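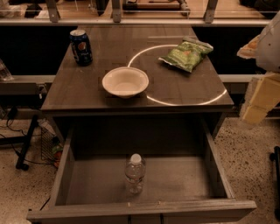 Leave the desk, take the money, her brother kept saying down the phone. Two thousand for the lot, the Kurham people would send a van at four, what was there to think about.

She was thinking about the drawer. It had stuck for years. You had to lift and pull, lift and pull, and swear a bit. Now it came out like nothing -- all the way, big as a bathtub -- and all it had in it was her water.

No letters. No key. Dad always said everthing important was in the desk.

-- You still there?

-- Yes.

-- So?

She ran her hand along the bottom panel. Flat. Dust maybe. Thirty minutes till the van. She hadnt eaten, the chips were right there, the Pepsi too, his brand, always his brand.

-- Tell them the chairs, she said. The chairs and the lamp. Not this.

-- It's an empty desk!

She moved the bowl over and sat down to wait.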